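Rarnholm Kitchen Sessions: recording rules and data card

Version of 18 June 2021
Maintained by Tshepo Moodley and Dineo Naidoo

Welcome, and thanks for recording with us! The set holds 3491 episodes of tabletop kitchen work, made with hand-held grippers, and we're really pleased with how well the newer ones hang together. Most of that comes from everyone sticking to the same few rules, so please read them before your first session.

Before you start: check that both finger markers are clean and flat. Open the gripper fully, hold for a moment, then begin. Keep the cooktop off unless the task sheet says otherwise, and keep its cord away from the bowl. 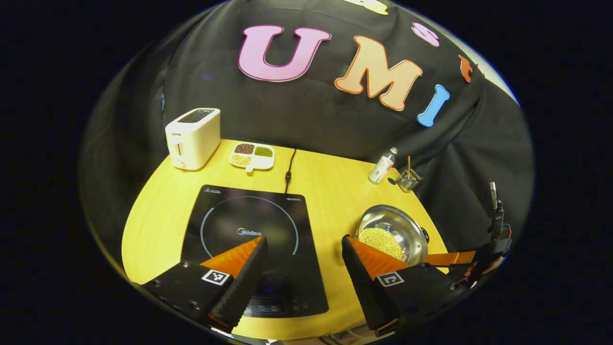

One task per episode. If you spill beans or grains, carry on and tag the episode "spill" (these are some of our favourites, they're so useful!). Don't reach in with your bare hand to tidy up halfway through. Stop, save, tidy, start again.

Episodes under the Motaung naming scheme keep their old numbers. 129 of them have no task label yet, and Dineo would love help with those.

Not covered: hot food, knives, glass. Rules for hot food are planned for December.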